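# Bench tips for comparing robot hands on kitchen jobs

23 Jun 2024

I've spent a good chunk of this year swapping grippers and hands on and off the same pair of arms and making them do breakfast chores, and people keep writing to ask how I set it all up. So this page is my running list. It's bench tips more than anything (I'm a tinkerer with a background in appliance repair, and my math is terrible), and it's all stuff I wish I'd had taped to the wall when I started.

## Before you bolt anything on

Write the job down first. I mean on paper, in one line: "slice from tray to slot, lever down, slice back to tray." If you don't, you'll end up changing the job to suit whichever hand is mounted, and then you've compared nothing. I did this for a whole month with the Pranen two-finger gripper and the Hindum hand, and I had to throw out every one of those notes. Ouch.

Keep the arms the same, keep the controller the same, and change the hand. Or keep the hand and change the controller! Just don't do both on the same afternoon. Kyu-ri Han, who writes most of our control code, puts a strip of painter's tape on the power switch with the one thing being changed written on it, and I've copied her ever since.

## Bread is a terrible test object, so use it

I love bread for this. It squashes, it tears, it sheds crumbs, and no two slices out of the bag behave the same. A hard plastic block will tell you that every gripper on earth is wonderful.

- Leave the bag open overnight if you want stiffer slices. Fresh bread folds in a pinch grip and you'll spend the day blaming your force settings.
- Use slices from the middle of the loaf and save the heels for practice runs.
- Keep the toaster unplugged for anything that's only about placing. You don't need heat to find out whether a slice goes in straight.
- If you do run it hot, stay within arm's reach of the plug and don't let the hand park over the slots. Fingertip pads do not like that. (Ask me how much a new set costs. Actually, don't.)
- Tip out the crumb tray before you start, then brush the finger joints out with a dry paintbrush when you stop. A cheap one-inch brush from the hardware store is perfect.

## Two fingers or a whole hand?

Short version: the Pranen gripper is quicker to set up and much easier to clean. It grabs a slice by the top edge, lifts, lowers, lets go. Where it gets fussy is the lever. You can push down with both fingertips closed, and that's fine on a flat lever, but on a rounded one it likes to skate off sideways. I stuck a square of shelf liner on the fingertips and it got a lot better.

The Hindum hand takes ages. Five fingers, a calibration routine that wants a cup of coffee's worth of patience, and cables you have to think about every single time. But once it's going, you can steady the toaster with one hand while the other does the fiddly bit, and that has saved me more runs than any software change we've made. I don't grip the toaster, by the way. I lay the fingers against the side, soft, and let them act like a bookend.

My tally so far is 1,062 tries with the gripper and 636 with the hand, and I wouldn't read too much into comparing the two yet. The hand has had far fewer goes and far more fussing from me between them.

## Cables, cameras and the controller

Leave slack at the wrist. Turn the wrist all the way one way, then all the way the other, by hand, power off, and look at what the cable does. If it goes tight at either end, redo it. If it hangs low enough to sweep the table, redo it again, sorry!

For the camera, I tried a Savosby unit off to the side and one up high where a person's head would be. The high one wins for anything going into a slot, and the side one wins for seeing how deep the slice has gone. If you can only buy one, go high. Wipe the lens before each session, and turn off any overhead lamp that bounces off the tabletop.

The Kong controller runs both arms and I've got no real complaints, except that its default speed is much too brave. I drop it way down for the first five runs of any new setup and keep my hand on the stop button like a nervous driving instructor.

## Laying out the table

White tables look lovely and show every last smudge, and I've come around to liking that, as you can spot crumbs before they get into a joint. Mark where the toaster goes with little corners of masking tape if you need it in the same place every time, and peel them up before August heat turns the glue to gum. My other big one is color. Pick a tray that's nothing like your bread or your tabletop, so the camera (and you, at the end of a long day) can find the edges; a dark teal one next to a cream toaster does it nicely. I set mine a little crooked on purpose, because a hand that can only cope with a perfectly square tray isn't much use in a real kitchen, and I keep it to the right so the right hand has a short reach. The toaster goes in the middle with its lever on the left, and the power cord goes out the back, well away from the fingers.

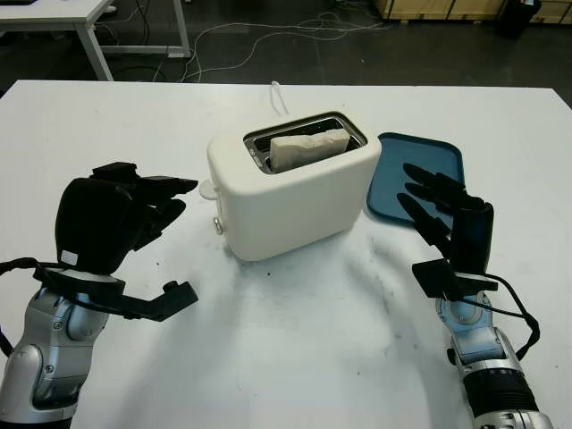
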